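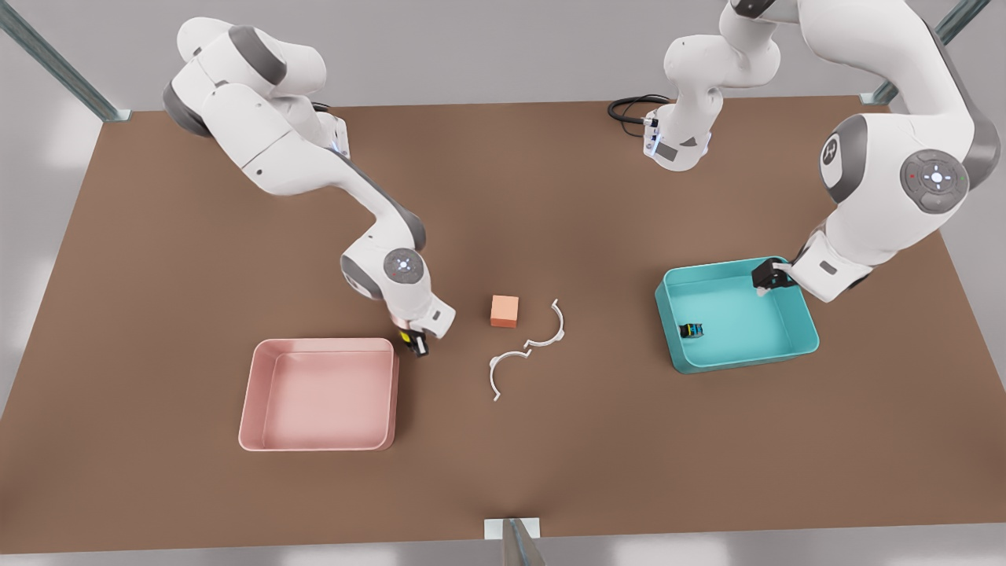 February was the month of the simulated cell. I look after the two-arm cell in our workshop in Skutevach, and before we touch the real one I always rebuild it in the simulator, which we call Hestia. It sounds like double work. It has saved me two grippers already.

The order I follow is this. First the table, because everything is measured from its surface. Then the three frame posts, then the bases of the arms, and only after that the trays and the small parts. Last year I did the trays first and had to move them all again when the table height was corrected.

The tray on the left side is pink and the one on the right is turquoise, and they are not the same size. I once copied the settings from one to the other and lost a whole evening - the gripper was stopping at a rim that was not there. Now each tray has its own file, with its own height for approach.

The white clips are the most difficult. They are thin and open on one side, like a letter C, and the simulator likes to push them through the table if the contact step is too long. I went from 251 steps per second to 700, then to 2000. At 700 they still trembled. At 2000 they lie still, but my old computer becomes very slow, so I use it only for the clips. The orange cube was never a problem.

What remains is the cable. In the model it hangs in a nice coil, and in the workshop it is stiffer and catches on the elbow. I have ordered a longer holder from Sandon and I will write again when it is fitted.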